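Koneo's knob result needs a second read

Koneo's new paper on teaching a robot to work kitchen controls has been passed around a lot since March, mostly with the line that it "solves" knobs. We read it twice and we're not there yet.

The method is simple enough. The team trains a policy in a simulated kitchen, asks it to turn a microwave dial, and has a second model score each try from the wrist view alone. Good tries go back into the training set and the rest get thrown out. After 7 rounds of this, the paper reports 100 per cent success on the timer task.

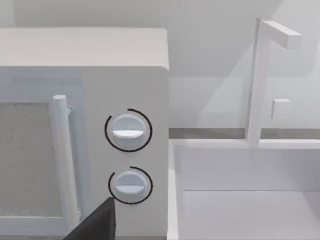
That score comes from two kitchen layouts, both of them in the simulator. Success means the dial's angle has changed past a set point by the end of the run. It doesn't ask whether the gripper hit the door handle on the way, or whether the dial stopped anywhere useful. Anyone who has tried to set a real timer to nine minutes will see the gap.

The scoring model bothers us more. It was tuned on the same rendered kitchens the policy learned in, so the two may well share blind spots. Fairclough ran into this last year with its drawer work, and its numbers fell hard once people did the marking. Koneo gives the matter one sentence in an appendix.

There is something worth keeping. Throwing out weak tries early cut the training time, and the plots for that part look solid. Orico says it will rerun the code on its Drestine test bench, with real appliances and stiff dials. We'd hold off on changing any lab plans until those results are out. The code is up now, though the scoring model's weights are still missing.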